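Rakine Press is now accepting submissions for its next anthology of retold myth. The reading period opens in April and closes at 9 p.m. on the final day of the month. 1/3

Stories may run from 1,000 to 2,000 words. Retellings of Turnus are especially welcome — the editors receive a great many accounts of Aeneas and very few from the Rutulian side of the field. Invented settings are eligible where the debt to a classical source is plain.

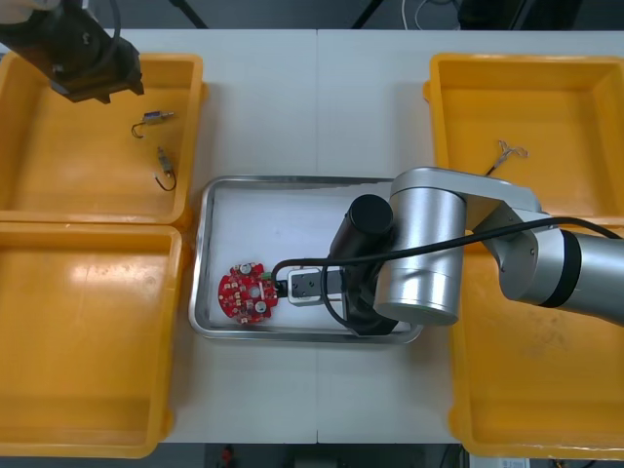

Each author may submit up to three stories. Manuscripts should be double-spaced and carry no name on any page, as all entries are read blind. Work previously published in the Grondum chapbooks is not eligible. 2/3

Accepted authors will be offered a standard contract and two copies of the printed book. The launch will be held in the Ouellet Reading Room, which has step-free access from the parking lot. Enquiries about translated work should be sent to the editorial office before submitting. 3/3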